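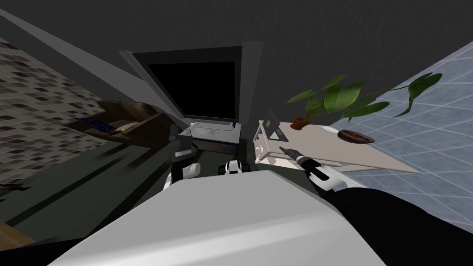
Right gripper with a dark handheld tool, tip towards the white table. Simulated.

1/ Brundau has published its new register of lobbying meetings. I have read all 114 entries so that you can spend your evening on something nicer. I was told this would change how the city does business. I have my doubts.

2/ Start with the column headed "subject of meeting". For the port contract talks with Ludar it says "general matters". It says the same for the next one. An entry like that tells me a door was opened and closed again.

3/ The rules say a meeting has to be logged if it is arranged in advance. Phone calls don't count. Neither do dinners, if the dinner was "mainly social". Who decides what is mainly social? The official who ate it.

4/ Csenge Barta, who drafted the original proposal, wanted calls and messages in from day one. That clause went in July, between the second draft and the vote. I have asked the city office three times who took it out. Still waiting.

5/ Then there are the fines. The top penalty for leaving a meeting off the register is 2000. Unnithan's consultancy arm could pay that out of the biscuit money. No fine has been issued so far, and the office calls this "a sign of strong compliance". Or a sign that no one is checking?

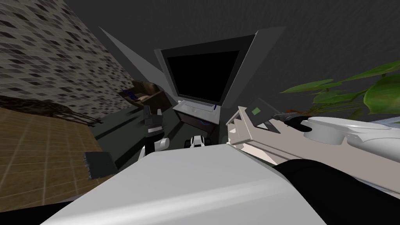 6/ The public can search the register, we were promised, and that was the bit I liked. I tried it on a library computer. You can't search by company. You can't sort by date. Type in Prasora and you get a blank page, though Prasora is there twice if you scroll by hand. For all the good the search box does, you may as well sit in front of a big monitor with a completely black screen, like the one above. The office says a fix is coming "in due course".

7/ To be fair, there is one decent thing in it. Etelka Pálfi's department has filled in every box, with names, topics and what was asked for. Her entries run to a paragraph each. So it can be done, and the form has room for it. The rest chose two words.

8/ What I'd want before I believed any of this: calls included, a search that works, and someone outside the city office with the power to check diaries against the list. Until then I'll keep my own spreadsheet. Next post when they answer me about that July draft.

3 comments

portside_reader: The dinner thing is a joke. My brother-in-law has to declare a free pen.

M.K.: Bit harsh? We had no register at all before this.

oldtownmoaner: Can you share the spreadsheet please

We use cookies to remember your settings and measure visits. Accept all | Manage choices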